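Moss and slick spots on a shaded road, worth treating?
Posted in Outdoors > Driveways, Paths and Roads

Adaeze Balogun
We bought a house last spring at the end of a road that the six or so households on it have to look after themselves. The county stopped maintaining it before any of us moved in. The pavement is old asphalt and mostly sound, but it has trees on both sides and parts of it get very little sun. Along the edges there is a green film that turns slippery after rain, and my neighbor's son went down on his bike there in December. He was fine apart from a skinned elbow.

I have read three different things. One is to pressure wash it, one is to spray bleach, and one is to leave it alone and cut the trees back. The neighbors have agreed to split the cost of something reasonable, but none of us wants to pay to have the whole length done every year. There is a ditch on the downhill side that drains to a pond, so I am nervous about chemicals. Has anyone dealt with this on asphalt? Most of what I find is for concrete patios.

Skurmont
I have looked after a private road for 26 years, same kind of setup as yours, so I can tell you what we do. Other people may do it differently.

Do not pressure wash old asphalt unless you really know the machine. The binder near the surface gets brittle with age and a strong jet lifts the fine stuff out from between the stones. We did a test strip near the mailboxes and it looked great for a year, then it started to ravel. A stiff push broom and a flat shovel do most of the job. Pick a day when the surface is damp, scrape the thick moss off the edges first, then sweep toward the middle and pick it up. If you leave it on the shoulder it washes back.

On the trees, you do not have to clear everything. Take the low limbs off first and see what a season of extra air does. Leaves matter as much as shade – they hold water against the pavement, and the moss starts in whatever they rot into. We sweep twice in the fall and once at the end of winter. 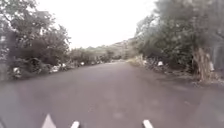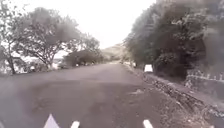 Paved road with trees on the left, two views

Then look at your edges. If the grass and soil have built up higher than the pavement, water has nowhere to go and sits on the road. Cut the lip down with a spade so it can run off to the ditch. We did over 100 feet of that in one weekend with four people, and the slick strip on that side was mostly gone by the next winter. It needs redoing every few years.

As for bleach, I would skip it with a pond downhill. It kills the green on top and you are back where you started in a few months.

Vlad
just put sand down where its slippery. cheap and it works

Fesska
Agree with Skurmont on the broom. I would add one thing, check for cracks once the moss is off. Ours was hiding a long one right along the edge and water had been getting under it. We cleaned it out with a screwdriver and a leaf blower and used the pour-in filler from the hardware store, the cold kind in a jug. It needs to be dry for a full day first, which in the shade can mean waiting until summer.

Sand is OK for a bad week, but it ends up in the ditch and you have to dig it out later.

Adaeze Balogun
Thank you all. The soil is definitely higher than the road on the uphill side, so we will start with the spade and the broom and leave the trees until fall. Skurmont, did you rent anything to haul the soil away or just spread it?

Skurmont
Spread it in the low spots behind the tree line. Two wheelbarrows was enough.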